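Folding cleaning cloths, or just throw them in the drawer?
Last updated: April

despina_r
I have a small question about microfibre cloths. I wash 11 of them together and after this I lose a lot of time with the folding. My sister puts them in a basket as they are. Is it worth to fold?

Stelios Margaritis
No. They are for cleaning, they do not need to look nice. I stopped some years ago and my drawer closes very well.

lutfa_d
I don't agree with Stelios. A folded cloth gives you clean sides, you turn it when one side is dirty. I fold in half two times, so I have 4 layers.

Stelios Margaritis
You can fold it in the hand when you start cleaning – it takes one second.

lutfa_d
Yes, but then the drawer is a mountain and I pull out three when I want one.

despina_r
Mine have a border sewn around, and the corners never meet. Maybe I do it wrong?

lutfa_d
Take it up by one corner first and let it hang, then find the next corner along the same border. With a green one like this I go by the dark edge.

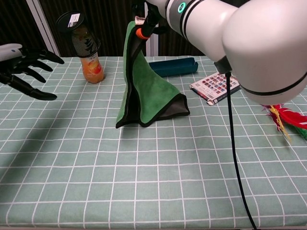
Hashini Mollah: For me the border is the problem, it shrinks more than the middle. I stopped matching the corners and I roll them now, they stand in a shoe box.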